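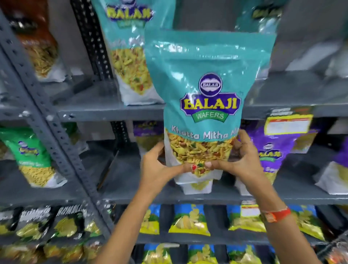
Can the Fluner light-up reindeer stay outside overnight?
It can be left out in ordinary rain and light snow. Take it down if strong wind is forecast, and keep the power adaptor under cover at all times.

Fluner Light-Up Reindeer by Clumik

The Fluner stands 316 cm tall to the tips of the antlers, so check the height of your verandah or carport before you order. The fan is built into the left hind leg and runs the whole time the reindeer is up. White LEDs inside the body and neck come on with the fan - there is no separate switch for the lights.

Setting up
Lay the reindeer flat on grass or packed snow with the zip facing down. Close the zip fully, peg the four feet, then plug in. Tie the two neck ropes off last, once the body is firm. Pegs for soft ground are supplied. For concrete or paving, use the Prorkari sandbags, sold separately.

Specifications
Height: 316 cm
Width at base: 70 cm
Length: 71 inches
Colour: brown with red scarf
Cable: 3 metres
Fabric: coated polyester
Warranty: 30 days on the fan and lights

Storage
Dry the fabric right through before you fold it. The storage bag is a snug fit, and folding the antlers in first makes it easier to close. Stock usually runs out before the holidays and comes back in March.

Customer review
Carolina Sampaio: Bought this to go beside our Cuypers snowman. Good colour, bright enough to see from the end of the street. The fan has a hum to it, so I wouldn't put it under a bedroom window.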